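From: Hye-jin Um
To: Dorkbridge robotics club list
Date: 28th July
Subject: Re: [dorkbridge] Bin picking: where are we, and who's in for September?

Dalibor Hrnčiar wrote:

> Hi everybody,
>
> I was away for the last two sessions and I'm trying to catch up from the log, which only gets me so far. Could somebody who was there fill in the rest of us?
>
> 1. Is the KUKA picking out of the bin on its own yet, or are we still jogging it to every grasp point by hand?
> 2. What's the plan for the clear plastic stuff? Last I heard, Veder (our grasp planner, for the new people) just didn't see it.
> 3. Machala registration closes soon. Are we going in for the single-item round, the mixed bin, or both?
>
> Also, whoever has the calibration notebook, please put it back on the shelf!
>
> Dalibor

Hi Dalibor, hi all,

The notebook is with me, sorry! It'll be on the shelf before the next session.

So, (1): it's picking on its own! Really picking, with the planner choosing the grasp and the arm going in and coming out without anyone steering. We did 188 attempts over the two sessions you missed, all logged, and I had a grin on my face for most of them. The single-item runs were so steady that we got bored with them (what a nice problem to have) and went straight on to mixed bins.

The mixed bins are where it gets fun. We've been putting in things that have nothing in common: a red-orange toy block with studs, clear packaging, something dark and fuzzy, little shiny bits. The block is everybody's favorite because the planner finds it every time, whichever way it's lying. The fuzzy thing is harder than it looks, since the depth data goes soft around the edges and the gripper tends to come in too high. 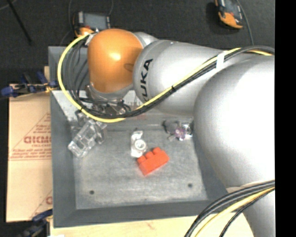
We also spent a good chunk of the second session on reach. Anything close to a wall of the bin is still a pain, and I ended up adding a rule that tilts the wrist toward the middle before it goes down. It's ugly code. It lives in approach.py if you'd like to make it less ugly, and I'd be thrilled if you did. The cable bundle needs another look too: when the wrist turns a long way the loop swings wider than I'd like, so please keep joint 6 inside the soft limits until we've retied it.

(2) Clear plastic: Veder still doesn't see it reliably, but Treltumel might! That's the little segmentation network I've been training at home, and it now has 2100 labeled images behind it. It looks at color only and ignores depth completely, then hands the planner an outline. It found compartments in a clear tray that I had trouble labeling myself. It also once decided that a glare spot on the bin floor was an object and was extremely sure about it, so there's work left. If anyone wants to help label, write to me and I'll send you a batch of 100. You don't need to know any Python, just have a bit of patience and something good to listen to.

(3) I vote both. The single-item round is close to ready as it stands, and the mixed bin is what we've all been excited about since spring. Even if we only get a few items out, we'd learn a ton watching the other teams do it. Machala is in September, so there's time, but I'd like to freeze the gripper hardware well before then and spend the rest on software. Speak up if you disagree!

Two small things for whoever runs the next session:

- Use the slow speed override for the first few picks after any change to the approach code. Yes, even a tiny change.
- Write the commit hash in the log next to each batch. I have a set of runs from last time that I can't match to anything, and it was my own fault.

Dalibor, come and see it when you're back, and bring odd objects! Rubbery, see-through, floppy, whatever's in your kitchen drawer.

Hye-jin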